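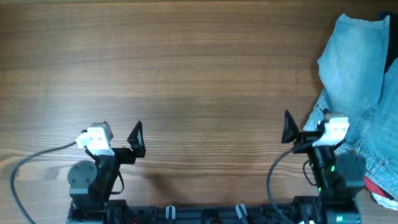

Sunday, and I slept till nine, which never happens. The plan for today was the garden but it rained until lunch, so I made a big pot of coffee and finally got the jigsaw puzzle down off the closet shelf. It's the 1,000 piece one of the harbor at Ventura that I bought back in May and then felt guilty about every time I reached for a towel.

I do the edges first like everybody else I know. Got three sides done before the coffee ran out, and then the fourth side came up one piece short. I looked under the rug, in the box lid, in my slippers, inside the OTHER box lid (don't ask me why I thought it would be there). Finally found it stuck to my elbow! I must have been carrying it around the kitchen that whole time while I made toast.

The sky is going to be the death of me. There must be 400 pieces of plain blue in there, and the boats all have the same white hulls, so every time I think I have a boat I've really got the back half of a different boat. I've started sorting blues into cereal bowls. Light blue, sort of light blue, blue with a smudge. By 2 I'd run out of cereal bowls and was using the pie dish.

Took a break and walked down to Plerno for bread since the rain had let up. They were out of the seeded loaf again so I got rolls, 6 of them, and ate one on the way home while it was still warm. The creek is way up and the path by the footbridge was all mud, and I had on the wrong shoes, of course. I do love that walk after rain though, everything smells like wet leaves and somebody's dryer.

Called home when I got back and we talked for over an hour, mostly about the roof and whether it can wait another winter (I say no, they say yes, same as last time). I got the whole lighthouse put together while we were talking, so I think the secret is not paying attention. Maybe I should phone more people.

Supper was the last of the lentil soup with two of the rolls. It's better on the third day, and I put too much pepper in it and didn't care. I meant to answer the letter from the dentist and pay the water bill and I did neither one, so that's tomorrow before work.

It's almost ten now. I told myself I'd stop at nine but then I found a whole run of dock pieces, the gray ones with the ropes, and they went in one after another like they'd been waiting for me. My neck hurts. I still can't find the pelican's head, and I'm going to go look through the pie dish one more time before I turn the lamp off.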